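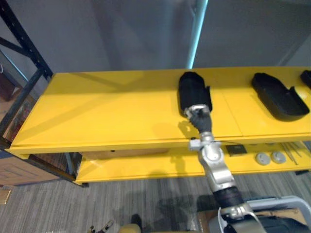
The club robot's gloved gripper at work on the top tier of the yellow practice shelf.

Imville students get their robot ready for the June shelf challenge

The Imville High robotics club has spent most of the spring semester teaching a robot to tidy a shelf, and it is a lot more fun to watch than it sounds!

The club is preparing for the Zultent Shelf Challenge, a regional contest for student teams that takes place in June at the Akbari Center. Each team gets 45 minutes on the floor with its own robot and a shelf of items the students haven't seen before. Points come from picking an item up, turning it the right way and setting it down in a marked spot. Dropping one costs points, and so does any bump hard enough to shift the shelf.

Imville's entry is called Flollow. The students named it after a typo in their first program, where the command "follow" went in wrong and stayed wrong for weeks. It has 2 arms, though most of the practice runs so far have used only one at a time. Getting both to share a shelf without crossing is next on the list.

Practice takes place after school, usually until 5:30, and lately the club has been concentrating on black items. Dark, curved shapes on a bright surface sound easy to find, but the students say the curves are where the trouble starts – the fingers close on an edge, the piece rolls a little, and the hand has to try again from another side. One sophomore has rewritten the approach path so that the arm comes in low over the front lip of the shelf, and the misses have dropped off a good deal since then.

The club logs every attempt. By the end of last month the log stood at 1,037 grasps, good and bad, and the programming group goes through the bad ones together at the start of each session (with snacks, and quite a lot of groaning). A newer group of freshmen has taken over the hand itself and has been trying out different gloves for better grip. Their current favorite is a black one, and they will tell you all about it if you stop by.

Parts, travel and the entry fee come to roughly $3,000 for the season. A car wash and a spring bake sale have covered most of that, and the club is still collecting for the bus.

Families and neighbors can see Flollow in action at an open practice in the school's robotics room in May, starting at 4 p.m. Younger kids are welcome, and the team plans to let visitors choose which item the robot goes for first.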